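Study Skills Board > Writing Up > Lab reports

Thread: Discussion before results?? (and other ordering questions)

quillandbeaker
Posted 21 December 2022

Hello all! First proper lab report of the year is due after the break and I've got myself in a knot over the order of writing. Our handout says 1060 words maximum, not counting references, and my results section is already eating a huge chunk of it. My plan was to write the discussion first while I still remember what I thought was interesting, then go back and fit the results round it. My flatmate says this is cheating. Is it?

Reaction time practical, by the way: press when you hear the tone, two conditions, 15 people. I really enjoyed it, which I did not expect to say about a stats module.

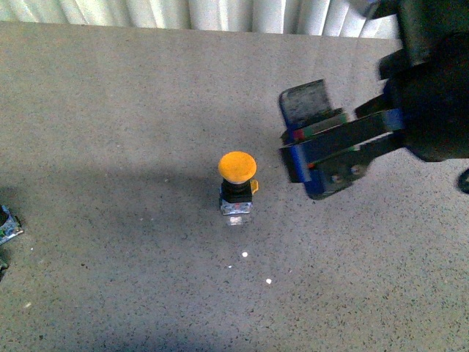

The button, on the speckled table

mossy_margin
Not cheating, but I'd be careful. If you write the discussion first you end up picking the results that suit it. I did this in October with a soil report and the marker spotted it straight away – I'd left out a whole table because it didn't fit my lovely paragraph.

Write the results as plainly as you can bear. Then the discussion. Keep a scrap page for all the exciting thoughts in the meantime, so you don't lose them.

Vitik
I'm going to disagree with mossy (sorry mossy!). I always draft the discussion early and it's the best thing I ever did for my marks. The trick is that it's a DRAFT. You find out what you're trying to say, and then you notice which figures and tables you need to back it up. Half my old reports were stuffed with graphs I never mentioned again.

My order is:
methods, on the day if I can
rough discussion, very messy
figures and tables
results text
discussion again, properly this time
introduction
abstract last of all

mossy_margin
But "which figures you need to back it up" is exactly the bit I'm worried about, Vitik. What about the ones that go against it?

Vitik
They go in too! I should have said. Anything you planned to measure gets reported, whatever it shows. I only mean the extra plots you made at midnight for fun. Fair point though.

handard_2
Can I put in a word for methods on the day, because I think it matters more than the rest put together. I waited a week once and could not remember how long the breaks between trials were. Not in my notebook, not in anyone's notebook. We had to go back and ask the demonstrator, who was very nice about it and clearly thought we were hopeless.

Also, Quill, does your limit include figure captions? Ours does and it caught loads of people out.

quillandbeaker
Oh no. I don't know. Going to look.

quillandbeaker
It includes captions. I'm at 920 without them and I haven't written a conclusion. Right then.

Delacroix
Cutting is the fun part, I promise! Look for these first:

1. Numbers that are in a table and then repeated in the text. Say what the pattern is and point to the table.

2. The paragraph in the introduction explaining why the topic has fascinated people for centuries. Everyone writes it. Mine was three sentences about the ancient Greeks.

3. Methods copied from the handout, with every button press spelled out. Someone needs to be able to repeat it, but they don't need to know you sat down first.
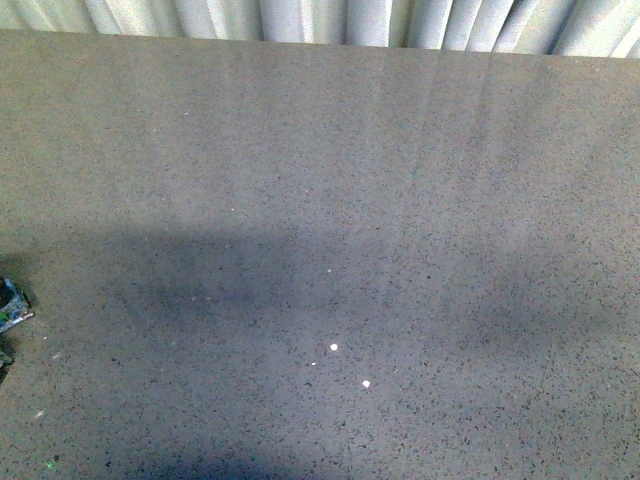 4. "It can be seen from Figure 1 that the mean was higher in..." becomes "The mean was higher in... (Figure 1)". I saved over two lines per figure doing that and it reads so much better.

5. A conclusion that repeats the abstract word for word. Two or three sentences will do, and check whether your department even wants a separate one.

mossy_margin
Agree with all of that except 5. Our lot take marks off if there's no conclusion heading, so check the mark scheme before you bin anything.

Delacroix
Yes, mark scheme beats me every time.

handard_2
Has anyone used the Mamier template? Our year got sent it and the headings are decent, but it puts the limitations in a section of their own and I never know what to write there besides "small sample".

Vitik
I've used it! I moved limitations into the discussion, next to the result each one affects. Small sample is fine if you say what it does to your particular finding. With 15 people, one very slow person can drag a mean a long way, so talk about that.

quillandbeaker
Ooh, that's useful, I do have one very slow person. (It might be me.) I'm going to do a scrap page like mossy said and a rough discussion like Vitik said, and keep everything we planned to measure in the results. Captions tonight, cutting tomorrow. Thank you, this is the most cheerful I've felt about a word limit in my life!

mossy_margin
Post your final count when you've got it, I want to know if you make it.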